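Bench notebook, January
Teardown of Dell tower, asset 2662

Started after lunch. The tower is one of the batch headed for parts, so the question is what comes out clean and in what order. Naima Abdel Rahman wants the order written up before the rest of the batch is touched. Log sheet is 24 lines per machine, one per part, and I have kept to it.

Prep as usual: mains lead off, power button held down 6 seconds, wrist strap clipped to the bench. Side panel off and put on the rack behind me. Case laid on its side so the board faces up and the screws stay where they are dropped.

Working order for this model:
1. Data cables at the drive end, then at the board end.
2. Power leads to the drives.
3. Hard drive, on its rails.
4. Graphics card.
5. Main power lead, then the supply.
6. Board last. 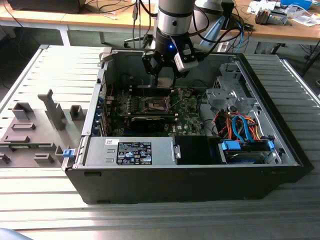
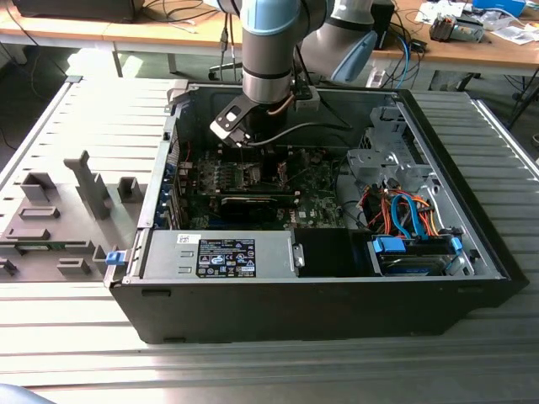 Cable routing is the slow part of this chassis and I want a better method before the next one. Last time I pulled the drive first and ended up with the data leads trapped under it. The colors help a little: blue for data, with orange, red and black in the power bundle, all of it running down between the cage and the drive bay at the lower right. I now tag each lead with tape at both ends before unplugging anything. Tsegereda Belay thinks the tags are wasted effort on a machine that is going for parts. She may be right for the leads, but the tags also tell me which board header each one came from, and I need that for the Killeo sheet.

Drive goes to the wipe shelf with its serial copied by hand. Rails stay with the drive, as the Endero order asked for them as sets and we were short last time.

Graphics card: support the far end while the slot latch is pressed. Bag it and put it in the Adava crate with the slot screws in a separate small bag.

Supply: copy the label before lifting. The barcode sticker at the left end is small and my hand scanner misses it at an angle, so scan square on or type it in. Anything that fails the load test goes in the scrap bin, no second try.

Screws from the last case came to 126 g with the drive hardware, weighed for the metals bin. Weigh this lot separately.

To do: more tape, antistatic bags in the larger size, ask Naima where the board trays went.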